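Teaching two arms to share a glass
Project report, robot software studio

I picked this project because I thought it would be the easy one. Hanging stemware on a curly wire stand, how hard could it be? My partner Yevhen Prokopenko had already claimed the motion planning, so I got the perception side and the bit of code that sits between the two arms and decides who does what. We called that bit Malix (there's no meaning behind it, we just needed a folder name).

What the software has to do

There are three parts. Nundis is the perception module, which takes the colour images from the fixed camera and both wrist cameras and spits out a guess at where each glass is and which way its stem points. Malix takes those guesses and chooses the next action: pick, hand over, turn, hang or wait. Then Yevhen's planner, Trindade, works out the joint paths and keeps the arms from bashing into each other.

I'd planned on one pose estimate per glass at the start of each run. That lasted one afternoon! As soon as a gripper closes, the glass can shift in the fingers, and the pose you had a second ago is rubbish. So now Nundis re-estimates after every grasp, and Malix won't release anything until the new number comes back.

The coloured glasses were fine early on. The clear ones were a pain the whole way through. My first detector looked for solid blobs of colour, and a clear glass on grey marble doesn't give you much of one. What rescued us was the foot. It's round, it catches the light around the rim, and from the wrist camera it shows up as a nice fat ellipse. I fit the ellipse first and get the stem direction from that, and only then go looking for the bowl.

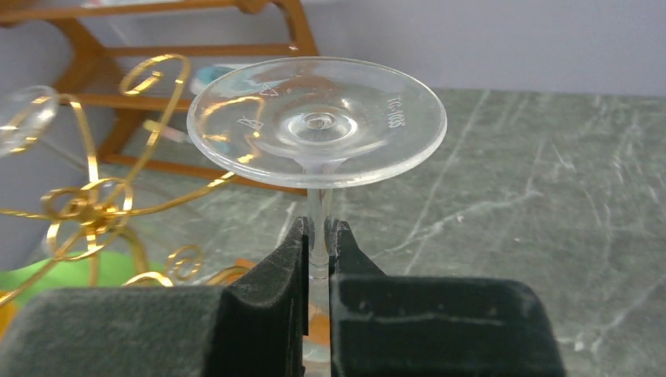
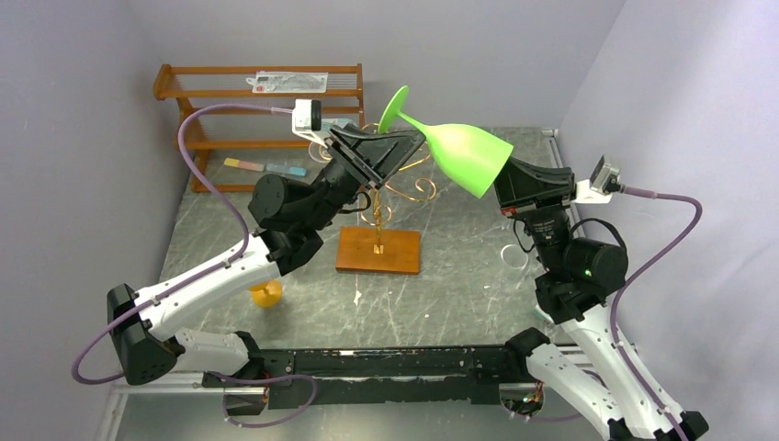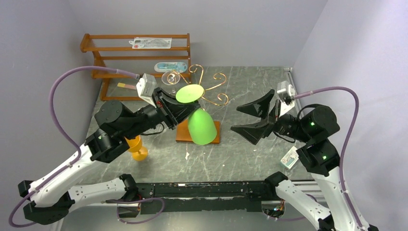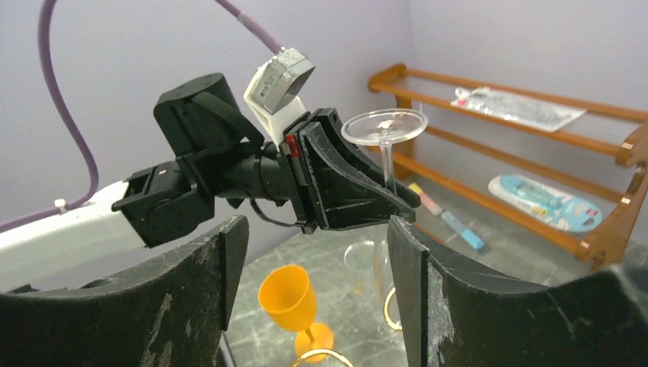 Figure 1. Wrist camera views (first and last) and fixed camera views (second and third) of the grippers working with clear and coloured pieces.

The two-arm grasp was the most fun to code and the worst to debug. With one gripper on the stem and the other on the rim, each arm thinks it's in charge, and if their targets disagree even a little they start tugging. Our fix was a token: only the arm with the token is allowed to set the glass pose, and the other one follows with its stiffness turned down. The token swaps over once Malix is happy with both grasps. I was pretty chuffed with that, although Yevhen pointed out he'd suggested it weeks earlier and I hadn't been listening.

Testing

We trained the foot detector on 2,000 labelled images. I did most of the labelling on one very long Sunday, and I don't recommend it. After that we logged 178 runs across all the glasses, and I tagged every failure by which module caused it. I'd expected Trindade to be the main culprit (sorry, Yevhen) but most of the tags landed on Nundis. The gold wire was behind a lot of it. Those loops are thin, shiny and curved, and so is the edge of a glass foot, so the ellipse fit would sometimes latch on to a curl and send the gripper off after it.

I added a check that throws out any ellipse without a stem candidate near its centre, plus a rule that the wrist camera and the fixed camera have to agree before we close the fingers. It made each run slower. The waiting limit is set to 6 seconds, and if the cameras still don't agree by then the arm backs off and has another go from a different angle.

What I'd do differently

I'd write the log viewer first. We spent ages scrolling through text files before I built Grundard, a little tool that lines up all the camera streams with the Malix decisions on one timeline. Once we had it, bugs that used to eat a whole day took us an hour or so. I'd also keep the clear glasses in the test set from the start instead of leaving them for March.

The next job is the hang itself. Trindade still treats the stand as one big box to stay out of, which makes getting a glass close to the wire awkward, and Yevhen wants to swap the box for a chain of small capsules that follow the curls. He's got a branch going, but it isn't merged yet.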